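# 成绩单是什么？学校为什么要核对它？

**写给小学高年级同学的说明**
加克内斯学校（Garkness）学籍与档案室　编

同学们转学或升学时，常会听到“成绩单”和“核验”这两个词。本页介绍它们的意思。
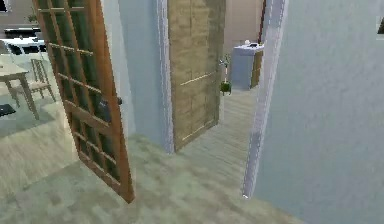
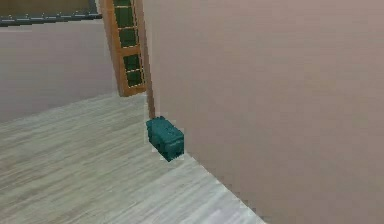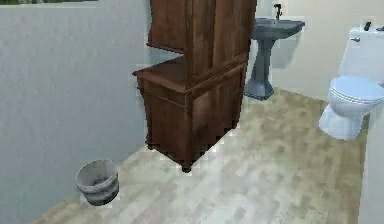
*本页最近更新：五月*

## 成绩单里写了什么

成绩单是学校出具的正式文件，记录一名学生学过哪些科目、每科得了多少分。例如，某位同学的数学一栏写着“87”，意思是该科总评为87分。成绩单末尾须有学校印章和负责老师的签名，缺少其中一项，文件即为无效。

## 什么叫“核验”

核验就是查对真假。新学校收到成绩单后，会写信询问原来的学校：“这份文件是贵校出具的吗？”原学校找出存档，逐项比对，再书面答复。

每份成绩单都有一个编号，如“137”。工作人员凭编号查找档案，同名的同学也不会弄混。

## 怎样申请

1. 请家长或监护人填写申请表。
2. 写清姓名、出生日期和就读年级，姓名应与学籍登记一致。
3. 写明接收学校的名称和地址。
4. 将申请表交给档案室的塞拉玛维特·莫格斯老师（Selamawit Moges）。

成绩单装入信封后加盖封口章，由接收学校拆开。同学们请勿自行拆封，也不得涂改任何内容。

## 小词典

**存档**：把文件编号后妥善保存，以便日后查找。
**副本**：按照原件制作的另一份文件。

如发现姓名或分数有误，请告诉班主任，由班主任向档案室提出更正。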